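From: Llinos Craddock
To: handheld-demos list
Date: June 12, 2020
Subject: Re: [handheld-demos] mirrors and marker tracking, has anyone tried?

Hi Everaldo, hi all,

Everaldo Xavier wrote:
> We're about to start a run of demos for small tabletop pickups, using
> the handheld grippers with the marker cubes, no arm in the loop. One
> of the spots we've been offered has a big mirror right behind the
> work area. Terence says cover it up and move on. I'd like to keep it,
> because real bedrooms have mirrors. Has anybody on the list recorded
> in front of one? Did the tracker lose its mind? And do you have
> people teach with both hands even when the job only needs one?

Yes to the mirror, yes to the tracker losing its mind (a little), and yes to both hands! Let me go through it, because we spent most of May on exactly this and I'd love to save you some of the grief.

We set up a dressing table as one of our home stations. The job is dull on purpose: pick a small round metal thing off the tabletop, put it down somewhere else, go back to rest. Yvonne Ashworth does most of the demonstrating and she's very patient, and we still threw out 117 takes before we worked out what was going wrong. The cubes were showing up twice. The overhead camera sees the real ones, and then it sees them again in the glass, and our detector was quite happy to hand back whichever one it liked better on that particular frame. So you'd get a lovely smooth hand path and then a jump to somewhere behind the wall, and back again.
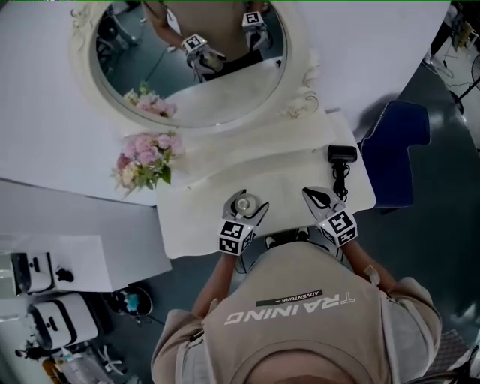
Left gripper over the metal piece, right one waiting. Both cubes show up in the mirror too.

The fix was pretty simple once we stopped blaming the lights. A reflected marker is flipped, so a clean view of one shouldn't decode as a real ID at all. Our problem was that we'd turned error correction way up to cope with motion blur, and that let some of the flipped patterns through as something legal. We turned it back down, and then Florin Căpraru added a check that throws away any cube pose landing past the plane of the mirror. You measure that plane once per setup. Tape a spare marker flat on the glass, grab a few seconds, peel it off. If somebody bumps the mirror you do it again, and somebody will bump the mirror.

After that we got 2102 usable demos out of that station and I stopped dreading it. We still lose a stretch now and then when a hand turns far enough that the cube goes edge-on to the camera, but that happens at every table we have, mirror or no mirror.

On covering it up: I'm with you, not with Terence (sorry Terence). We did record 167 takes with a sheet over the glass early on, and the policy trained on only those did noticeably worse when the sheet came off. Small numbers, and I wouldn't put it in a paper, but it was enough to make me leave the mirror alone. Same goes for the odds and ends on the table. We leave flowers and a thing with a cord on there and don't tidy between takes. Pick your clutter before you start though, and write down when you change it. I didn't, and I'm still sorting that out.

Two hands: we have people hold both grippers the whole time, even if one of them just hovers. The first reason is that our robot has two arms and the second one has to be somewhere. If you never show it where, it picks something weird. The other is that people move differently with a free hand. They lean on the table, they scratch their nose, they push the object over a bit with a finger and then of course the robot hasn't got a finger. Give them something to hold in each hand and all that stops.

What I'd tell your demonstrators is to open the jaws before they get over the object, come straight down, and hold still for a beat before closing. Shiny round things roll and skate if you catch them off center. We ask for 5 practice grabs that don't get saved, every time someone sits out for more than an hour, and it helps a lot more than I thought it would.

One thing I haven't solved and would love to hear about: wrists get tired. The cube sits right behind the jaws, so all the extra weight is out at the front, and by the end of a long session you can see it in the data as a droop on the approach. Has anybody tried a lighter cube, or moving it back toward the hand? Does the tracking suffer?

Happy to send you Florin's pose check if you want it, it's short and the comments are mostly in English.

Llinos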